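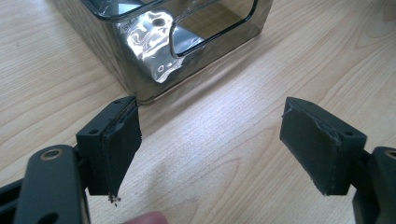
Donberg introduces external roller shutter range with revised guide rail and hand-crank override

Thu 31 December

Donberg, the manufacturer of external shading and closure products for homes and small commercial buildings, has announced a new range of aluminium roller shutters. The range is named Prutatow and replaces the company's existing surface-mounted series. Orders will be accepted from January through the dealer network.

Prutatow shutters are intended for fitting to the outer face of existing window and door openings. They can be fixed within the reveal or on the face of the wall. A built-in version, in which the box is set behind the render, is not part of this release.

Slat and curtain

The curtain is made up of double-walled aluminium slats with a foam core. Each slat has a cover height of 40 mm and is held against sideways movement by end clips fitted to alternate slats. Perforations between the slats admit a small amount of light and air when the curtain is lowered but not fully closed. Once the slats are pressed together the perforations are covered.

The bottom slat is an extruded section with a rubber seal along its lower edge. The seal is held in a groove and can be drawn out from one end for replacement without removing the curtain from the guides.

Guide rails

The main change from the earlier series is in the guide rail. Dealers had reported that brush inserts in the old rail worked loose after repeated use on wide openings, which led to rattle in high wind. The Prutatow rail has a deeper channel and a two-part insert that is locked in place by the cover strip. The insert cannot be removed while the cover strip is fitted.

Fixing holes are slotted to allow for openings that are out of square. Installers should still measure the width at the top, middle and bottom of the opening and order to the smallest of the 3 readings. Where the reveal is uneven, packing pieces should be placed behind the rail at each fixing point. The rail must not be pulled back to the wall by the screws alone, as this will narrow the channel and cause the curtain to bind.

"The rail accounted for most of the service visits on the previous series," said Telma Domínguez, technical manager at Donberg. "We altered the channel depth first and then redrew the insert to suit. The box and the axle were left largely as they were, and installers who know the old product will find the fitting sequence familiar."

Operation

Three methods of operation are offered: strap, crank and tubular motor. Strap operation is available for smaller curtains only, and the limits are given in the dealer price list by width and drop.

Motorised shutters are supplied with the Clikileo control unit, which may be wired as a wall switch or used with a hand-held transmitter. Clikileo stores the upper and lower end positions and one intermediate position chosen by the user. If the curtain meets an obstruction on the way down, the motor stops and reverses by a short distance. The unit then waits for a new command.

A hand-crank override is available on all motorised models. It is intended for use during a loss of power and should not be used as the everyday means of operation. The override must be specified at the time of order, as it cannot be added once the box is closed.

Connection to the mains supply is to be carried out by a qualified electrician. Where several shutters are to be run from one switch, each motor needs its own control unit.

Sizes and finishes

The widest single curtain in the range is 1746 mm. Wider openings are to be covered by two curtains side by side with a double central rail. The box is made in two profiles, square and chamfered, and its largest size is 200 mm in height and depth. Box size depends on the drop and is set by the factory when the order is entered.

Slats, rails and box are coil-coated or powder-coated according to the part. Standard colours are white, cream, light grey, anthracite and dark brown. Rails and box may be ordered in a different colour from the curtain at no extra charge. Other colours are available to order with a longer lead time. 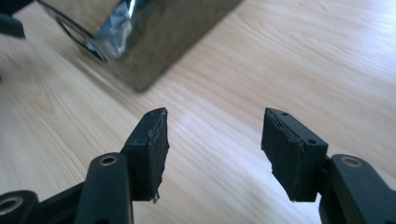 Care and maintenance

Slats should be washed with water and a mild detergent and wiped with a soft cloth. Abrasive pads and solvent cleaners will damage the coating. Guide rails should be brushed clear of grit and leaves before winter. No oil or grease is to be applied to the inserts. A dry silicone spray may be used if the curtain becomes noisy.

In frost, the curtain should be checked for ice along the bottom slat before it is raised. Motorised shutters on timers should be switched to manual control during freezing weather.

Existing series and spare parts

Production of the previous surface-mounted series ends when current orders have been completed. Slats, end clips, brush inserts and straps for that series will remain available from the parts warehouse at Wilczyńska. The new guide rail does not accept the old slats, and the two series should not be mixed within one opening.

Dealers may request sample sections of the rail and slat, together with the fitting instructions and price list, from their usual Donberg sales office. Householders should contact a dealer for a site survey and quotation.

Press enquiries: Telma Domínguez, Technical Department, Donberg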